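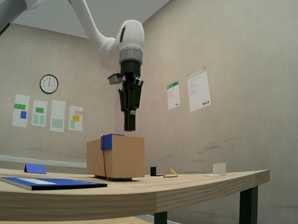 Wood flooring is any floor covering made from timber, laid either as a structural surface over joists or as a finish over a solid base. It is among the oldest forms of interior floor still in common use, and is found in homes, schools, shops, halls and workshops. The term covers solid boards, engineered boards, strip floors, wood block and parquet. Floors that only carry a printed wood pattern are generally classed apart.

Types

Solid wood flooring is cut from a single piece of timber. The boards usually have a tongue along one edge and a groove along the other, so that each board locks into the next. Solid boards can be sanded many times over their life, but they swell and shrink with changes in the moisture of the air, and wide boards move more than narrow ones.

Engineered wood flooring has a top layer of the chosen species glued to a base of cheaper wood. The layers are commonly set with the grain running in different directions, which limits movement across the board. The depth of the top layer decides how often the floor can be sanded. Boards with a layer 2 millimeters thick can as a rule be sanded once, and only lightly.

Parquet is made of small pieces of wood arranged in a pattern. Herringbone, chevron and basket weave are the best known. Strip floors use long, narrow pieces laid side by side, often from more than one batch, so that the shade varies from strip to strip.

Species and grading

Oak, maple, ash, beech and pine are widely used. Hardness differs greatly between them: pine dents easily under chair legs and heels, while maple is often chosen for sports halls. Tropical species were popular in the late twentieth century, but their use has fallen in many countries as rules on the timber trade have become stricter.

Boards are sorted by appearance. Higher grades have few knots and an even color. Lower grades, often sold as "rustic" or "character", include knots, streaks and marked differences in shade. Grade names are not the same from one country to another, and a lower grade does not by itself mean weaker wood. 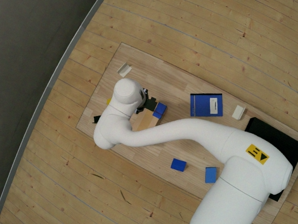

Installation

Boards are nailed, glued or floated. Nailing requires a wooden subfloor or battens. Glued floors are fixed directly to the base, commonly concrete, which must be flat and dry. Floating floors are joined only to one another and rest on a thin underlay. A gap is left at the walls to allow for expansion, and is covered by a baseboard or molding.

The timber is normally kept in the room for several days before it is laid. Makers' instructions differ on this point, and some engineered products are meant to be laid straight from the pack.

Direction also affects the result. Boards are often run along the length of a room or toward the main window, where the light makes the seams less plain. Over joists, structural boards are laid across them for strength.

Finishing and care

Oil soaks into the wood and can be renewed in patches. Lacquer forms a film on the surface and lasts longer under heavy use, but worn areas are difficult to repair without sanding the whole floor. Wax, once the usual finish, is now mostly confined to older buildings – it marks easily when wet and has to be polished by hand or machine.

Grit is the main cause of wear. Sweeping or vacuuming is preferred to washing, and standing water should be wiped up at once. Sanding starts with a coarse paper and moves to finer ones, and very fine grits such as 2000 have no place in ordinary floor work, where a surface that is too smooth may not take the finish.

Regional practice

In Dronstead, pine boards were traditionally left bare and scrubbed with sand, a habit that survived in farmhouses after lacquer had become usual in the town. The local history by Shota Hayashi describes floors in the Katayama mill, where boards 3 inches wide were laid in two layers and only the upper one was replaced when worn.

See also

Baseboard
Joist
Parquetry
Subfloor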